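**Workshop notebook, Friday, March**

Started early, kettle on before nine, and for once the big table was clear enough to work at properly. Petronella wanted the mending side of things written down somewhere other than on the backs of envelopes, so I am making a start, and whoever picks the book up after me can carry on in whatever colour pen they like.

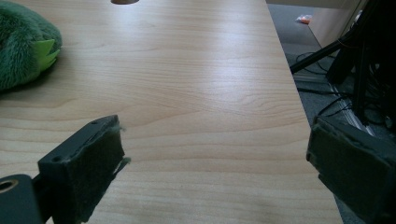
The batch from Geerts is the one we are on at present, 36 soft toys in all, and a very mixed lot they are. Bart Prins went through the sacks on his own last week and sorted them by pile length, which I grumbled about at the time (I would have gone by size) and have now come round to, as you can brush all the shaggy ones in one sitting without changing tools every five minutes.

The green shaggy fellow with the lime spikes is everybody's favourite and also the one that takes the longest. I do love him, he has a lovely dark coat with lighter and darker tufts in it, but long fur hides everything. You cannot trust your eyes with it, you have to go over the whole body with your fingertips, parting the pile as you go, and even then I like to do it twice. The spikes are felt, flat and pointed, and that bright lime against the dark fur means any marks will be on show. Do not iron them! I flattened one of the Biditz dragons that way in the autumn and it never looked the same again. A damp cloth over the spike, a warm hand pressed on top, and patience.

Notes on brushing, while I remember:

- The wire brush is too fierce for anything shaggy. Use the old wide comb, ends first, then work back towards the backing.
- Hold the base of a spike between finger and thumb when combing near it, or you will be sewing it back on.
- Shake the comb out over the bin and not over the table. The wood shows every bit of fluff and it gets into the next toy's seams.

On the subject of the table, I am very taken with it. I was against having that pale wood-grain top when we moved in, I thought it would glare, and it does shine a bit across the middle, but loose threads and dropped pins are so easy to spot on it that I have stopped complaining. Bart still says the old bench from Badwood was better. The old bench had splinters, Bart.

Thread: the dark green from Norent is close enough for body seams, and in that length of fur you would need to go hunting to find the stitch. It is no good at all for the spikes, where it shows up like a pencil line. I tried the yellow-green on a scrap of felt and it was nearer but a shade too sharp. Petronella Adams thinks she has half a reel of something softer at home and will bring it in if she can find it. Until then, leave any spike repairs in the blue tray with a safety pin through the label.

Tally so far is 21 checked and ticked off on the sheet, 6 in the tray for stitching, and the rest still to be looked at. I had hoped to be further on, but two of the bears had zips in their backs, which meant unpicking, and I stopped for a long lunch besides.

Ladder stitch for closing up, please, small and close together, and pull it snug every third or fourth stitch instead of leaving it all to the end. I have unpicked my own work twice this week for exactly that.

To do next time: wash the combs, find the missing lid for the button tin, ask Geerts whether they want their labels left in or taken out. Bart has the key on Monday.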